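Forum: Student Builds > Manipulation > Two-arm sorting task, bottles into tray

tekla_joint4
Club project log. The task is Zarnberg course unit 3: five white bottles start on the table, all of them go into the yellow container, and the potted plant stays where it is. Two arms, one per side rail, teleoperated for training data. We are at 200 episodes and the policy still clips the leaves. Overhead view with three bottles in the tray and two on the wood:

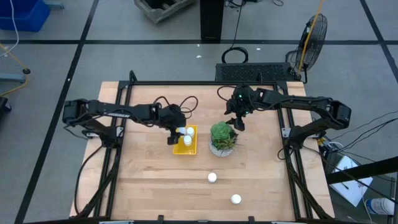

Re: plant position

mudflap77
Move the plant. It sits in the overlap of both workspaces and you are spending your data budget on avoidance. Get the pick working first, then put the obstacle back.

tekla_joint4
The unit rules fix the plant within 15 cm of the tray. Moving it means the run doesn't score.

begay_lab_ta
Confirming the rule for the Begay section. The plant may be rotated but not removed. Contact with leaves is a warning, contact with the pot ends the run.

Re: approach height

ostrava_servo
What is your transit height? In our logs most leaf contacts came from the lateral move after the grasp. We added a vertical lift before any sideways motion and retrained in Prister with the same episode count. Contacts dropped to 3 in the next test block.

tekla_joint4
Operators were told to lift first, but the early episodes are inconsistent. The carry I want in every episode is bottle up, well clear of the table, between the container and the planter.
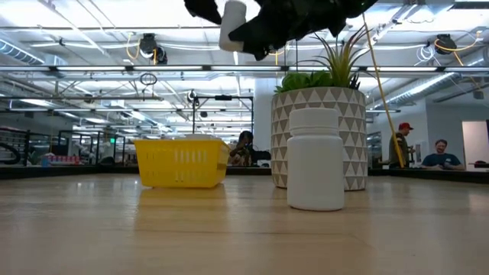
Release height is a separate problem. If the fingers open too high the bottle tips on landing and takes up two spaces. I would filter the set by peak height during transit and discard anything low.

mudflap77
Filtering 200 episodes leaves you with very little. I would record to 1000 and keep the bad ones.

ostrava_servo
Disagree. A low carry in the data is a low carry in the policy. Filter, then record more.

begay_lab_ta
Either is allowed. Report the filter threshold in the writeup. Trutotura exports include gripper height per step, so no extra logging is needed.

tekla_joint4
Filtering tonight. Will post the contact counts for both sets.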